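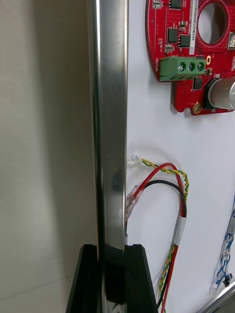 Subject: Re: [Ploltia tenants] Fridge handles and the old seals
Date: 19 June 2019

Dear all,

Telma Ojeda wrote:

> Does anybody know where to buy a door seal for the old
> Vaseck fridges? Mine does not close well at the hinge side.
> The shop told me 883 for a whole new door and I will
> not pay this.

I had the same problem in January. Please do not buy the door. The seal is sold alone by Amegashie, the parts shop behind the post office, and you need only the model number from the sticker inside, next to the vegetable drawer. Mine took nine days to arrive.

Before you order, please try first to wash the old one. I used warm water with a little dish soap and an old toothbrush, then I dried it well. After this you can close the door on a sheet of paper and pull. If the paper slides out easily, the seal is weak in that place. Do this on all four sides, also at the bottom, which I forgot the first time.

The new seal comes folded and looks too small. Leave it in warm water for a while and it takes its shape again. Start from the upper corners and press it into the groove with your fingers. I do not recommend a screwdriver, I made a small hole with mine.

If you still want a new fridge, the Vusent model costs up to 850 in the sales, but it is wider and I am not sure it passes our kitchen doors.

With kind regards,
Adi Majimbun

Comments

telma_o: Thank you Adi, the paper test failed only near the hinge. I will order it.

3rd floor left: Same seal fits the small freezer too.

Contact the list owner | © Ploltia tenants list | Back to top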